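Tronddale Jewelry Makers' Circle
Minutes of the winter meeting, Saturday, December 17, 2022

Meeting opened at 10:15 with 12 members present and two apologies. Minutes of the last meeting were accepted with one correction (the Barkero workshop ran for two evenings, and we wrote three).

1. Holiday stall
What a stall we had! The earrings went fastest, the small hoops above all, and takings after the table fee came to $2,000 - our best yet. Several shoppers asked for matching pendants, so everyone with a popular earring design is encouraged to try one. The necklace busts from Dulonach were a big hit and we will use them again.

2. Ear wires
Long and lively talk on this one. Two customers brought back earrings because the plated wires made their ears itch. Proposed that all earrings sold under the Circle's name have sterling or titanium wires from now on. Members passed around samples from Shao and everybody loved the feel of the titanium ones, though the color is a bit gray next to warm brass. Cost works out at 40 cents more per pair. 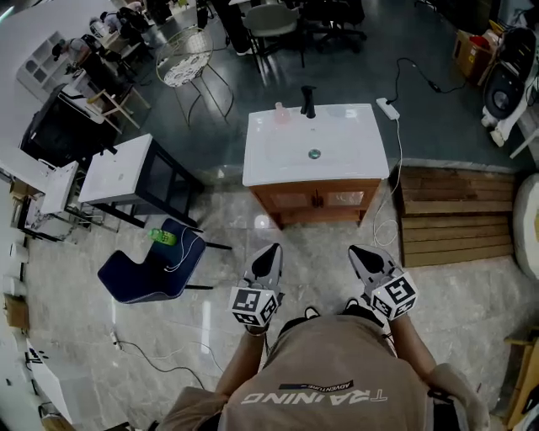
A member from the Barkero side asked whether people with plated wires still in their drawers would have to throw them out, and said she had just bought a big bag. Agreed that old stock may be used up on practice pieces and gifts, but not on anything for sale. Motion carried, one abstention.

3. Enamel day
The kiln is booked for a Saturday in April and we can't wait! Places limited to 12, fee $25 including copper blanks and a starter set of colors. Members get first pick until the end of January. Bring your own apron and tie back long hair.

4. Display cards
Samples of the new cards were shown. The cream stock won easily. Hole spacing to be widened slightly so the larger drops hang straight.

5. Other business
Bead swap at the next meeting - please sort by size beforehand, last time was chaos (fun chaos, but still). The ring mandrel is still missing, so check your bags.

Closed at 11:50. Next meeting in the same room, date to follow by email.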